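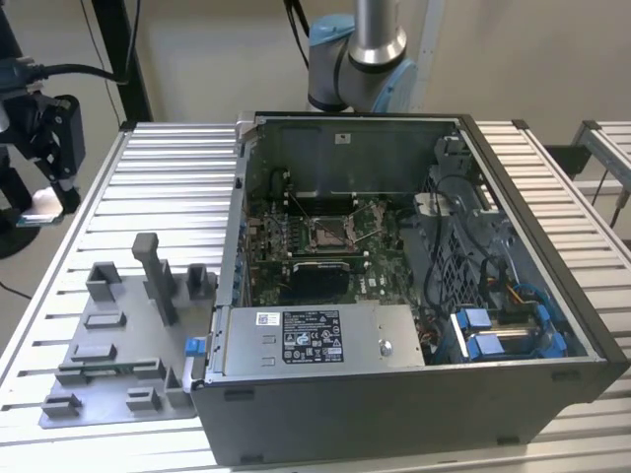

Eftychia Raptis wrote: The success rate in the Rutherford report can't be compared with the one from the January run. One was scored on final state only and the other was scored per stage. Can someone rescore both the same way before we put a number in the paper?

Ticket: Stage scorer disagrees with final-state scorer on PC assembly task
Project: Avik
Component: Tuteo eval tools, scoring
Status: Resolved, follow-up open
Priority: High

Summary
The policy is trained on 2,304 teleoperated episodes and tested on desktop PC assembly with the tower lying on its side. The stages are pick from fixture, approach, align, place, release. In the last evaluation set of 81 trials, the stage scorer and the final-state scorer gave different results on trials that a person watching the video would call the same.

Steps to reproduce
1. Load the evaluation set in Tuteo.
2. Run score with mode=final.
3. Run score with mode=stage on the same set, same checkpoint.
4. Compare the per-trial tables. Totals alone can hide it.

Expected: a trial that passes final also passes every stage.
Got: trials that pass final but fail "align".

Log

09:10 Checked timestamps first. Camera and arm clocks agree. Not a sync problem.

09:45 Turned off frame skipping in the stage scorer. No change in the table.

10:30 Looked at the failing trials by hand. In all of them the policy stops over the socket, makes a small correction and then goes down. The scorer marks align as done at the first stop, sees the part move again and calls it a failed stage.

10:50 Asked Warkville if they see the same thing on their cell. They do, on the heatsink step. They don't see it on the memory step.

11:20 Found the setting. align_hold is counted in frames, and the wrist camera stream was moved to a higher frame rate between the two runs. The same hold value now covers less time, so a short pause is enough to trigger it.
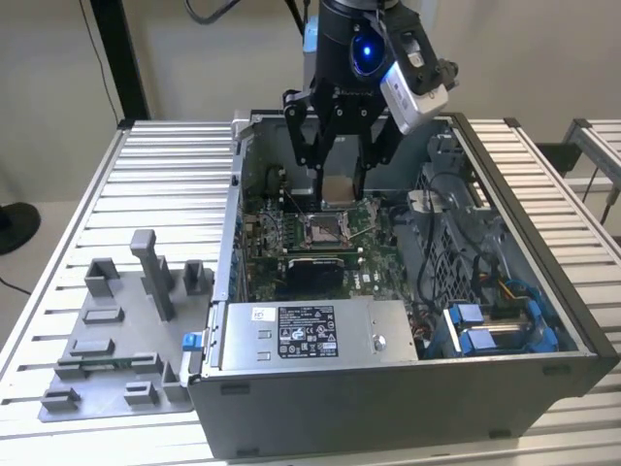
Heatsink over the socket, fingers still closed.

13:05 Changed align_hold to seconds and set it to 2. Also changed the rule so that align is taken from the last stop before contact, not the first.

13:40 Rescored the set. Final and stage now agree on every trial. The policy's final-state result did not change, as it should not.

14:15 Reran the scorer on the training episodes to see how far this goes. 854 of them have an align label that moves under the new rule. Most are heatsink episodes. The label is used as an auxiliary target, so the current checkpoint was trained on the old ones.

Comment from E. Raptis, 14:50
Fine for the rescoring. Please keep the old labels under a separate tag. I don't want to claim the new labels help until there is a checkpoint trained on them and tested on the same starting positions.

Reply, 15:05
Old labels are tagged align_v1. Retraining is queued with the same seed and the same number of steps. The paper table will use final-state scores for both runs, with stage scores in the appendix. The January run still has to be rescored and I need its raw logs for that; the copy on the shared drive only has the summary file.

Follow-up: retrain on align_v2, repeat the evaluation, attach both tables to this ticket.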